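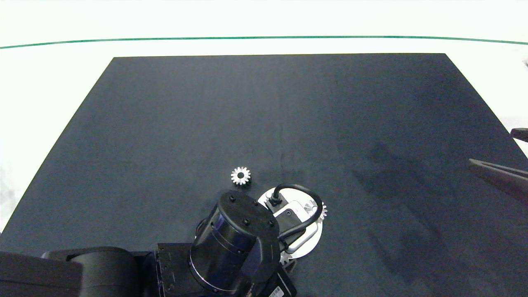
A inspeção dimensional de uma engrenagem cilíndrica de dentes retos começa pela identificação dos parâmetros básicos: número de dentes (z), diâmetro externo (de) e diâmetro do furo. O módulo obtém-se pela relação m = de / (z + 2), válida para dentado normal sem correção de perfil. A peça prateada apoiada de face sobre a manta cinza-escura está na posição em que se faz a contagem dos dentes e a leitura do furo central. O fundo fosco e escuro facilita distinguir o contorno das pontas.

Exemplo de cálculo
Dados: z = 22; m = 2 mm.
Diâmetro primitivo: dp = m · z = 44 mm
Diâmetro externo: de = m · (z + 2) = 48 mm
Altura da cabeça: ha = m = 2 mm
Altura do pé: hf = 1,25 · m = 2,5 mm
Diâmetro interno: di = dp − 2 · hf = 39 mm

Procedimento de bancada
Limpar os flancos com pano sem fiapos. Marcar um dente com caneta e contar a partir dele, no sentido horário. Medir de com paquímetro em duas direções perpendiculares. Com z ímpar não há pontas diametralmente opostas, e a leitura direta fica abaixo do valor real; aplicar a correção da apostila Castillo, capítulo 2. Medir o furo com as orelhas do paquímetro, sem forçar.

Registro
Anotar os valores na ficha Patex, com o módulo calculado e o módulo normalizado mais próximo. Diferenças acima de 2% exigem nova medição. Peças com rebarba ou dente lascado vão para a bandeja Rurau e não entram no cálculo.

Para a próxima aula: folga entre flancos e distância entre centros de um par engrenado.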